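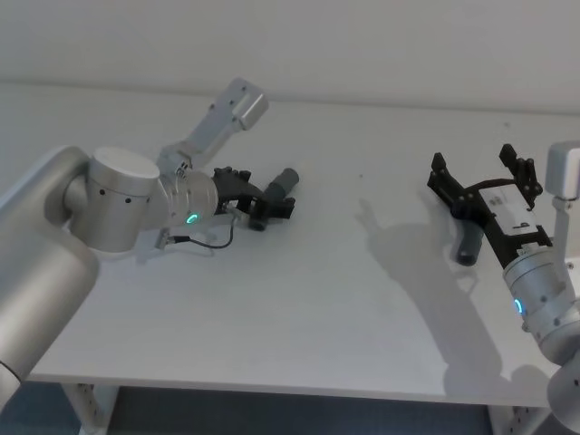

Lernbridge Learning Pages
For readers ages 7 to 10

Why Do Tables Need a Clear Top?

A table is one of the simplest pieces of furniture. It has a flat top, and something underneath holds that top up. People use tables for eating, drawing, building and fixing things.

A table made for work is often called a workbench or a worktable. Many worktables are plain, with no pattern on the top. Small parts, such as screws, are easier to find on a plain surface.

What does "matte" mean?

A matte surface is not shiny. When light hits a shiny table, much of it bounces off in one direction and can make a bright spot called glare. A matte table spreads the light out, and this is more comfortable for the eyes.

Where do shadows come from?

An object above a table blocks part of the light. The darker patch on the tabletop is its shadow. Shadows with soft edges are common in rooms lit by large lamps or by several lamps.

Try it at home

Clear a table and wipe it with a cloth. Hold a spoon 2 inches above the top and look at the shadow. Raise the spoon slowly. Write down what happens to the edges of the shadow.

Words to know
Glare: strong light that makes it hard to see
Matte: not shiny
Surface: the outside or top of something

Page reviewed Jan 12, 2021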